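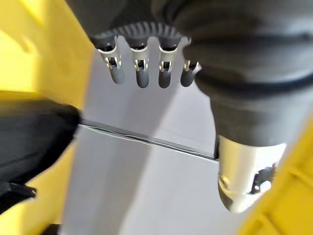
2. Hand and fingers, before power on

Site: Padville, cell 7
Checked by: Hậu Mai
Date: 4th March

2.1 Silver brackets on the four fingers, no cracks, no bent pins. OK
Comment: Look through the window of each bracket with a lamp. Dust was inside two of them, I removed it with the soft brush. Please do not use compressed air, it pushes the dust deeper.

2.2 Fingertips clean, no cuts in the grey surface. OK

2.3 Thumb, joint ring and metal tip. OK WITH REMARK
Comment: Small scratch at the tip. It is not sharp, I tried with a cloth. Venla Kettunen will look again in September.

2.4 Fingers keep distance from the yellow walls at slow speed. OK
Comment: Nobody's hand goes between the walls when the drive is on, also not for one second to pick up a dropped part.

2.5 Emergency stop tested from both sides of the cell. NOT OK
Comment: The left button must be pressed two times. Work order 2117 is written to Sverre Hägglund. Cell stays locked until it is closed.

2.6 Lock and tag on main switch, tag number written in the book. OK
Comment: Tag 674. The name on the tag was hard to read, please use the thick marker.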